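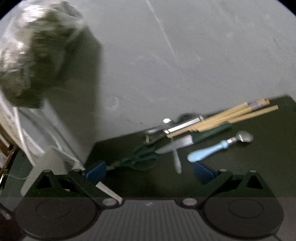 Chapter 2: Waiting, Repeating, and Stopping

A program for the Tekia board is a list of small orders, and the board will carry them out exactly as written, including the ones you didn't mean. Most beginners write a buzzer script, press run, and hear nothing but a click. The buzzer did turn on. It also turned off again, far too soon for your ears to care. So before you blame the wiring, put the tools back on the green mat and look at your script, which is where the trouble usually lives.

The cure is the wait block. Its number is in milliseconds, so 2000 means two seconds, and typing 2 means you'll be back on this page shortly. Place a wait of 300 after "buzzer on" and another of 200 after "buzzer off" - now you have a beep with a gap behind it.

Wrap all four blocks in a repeat loop and the beep becomes an alarm. The Trollel editor lets you leave the repeat count blank, and it takes a blank to mean forever. Your neighbors in the lab will notice this before you do. The stop button is at the top left.

2.1 The wait block

Open a new script and save it as beep1. Drag in "buzzer on" first.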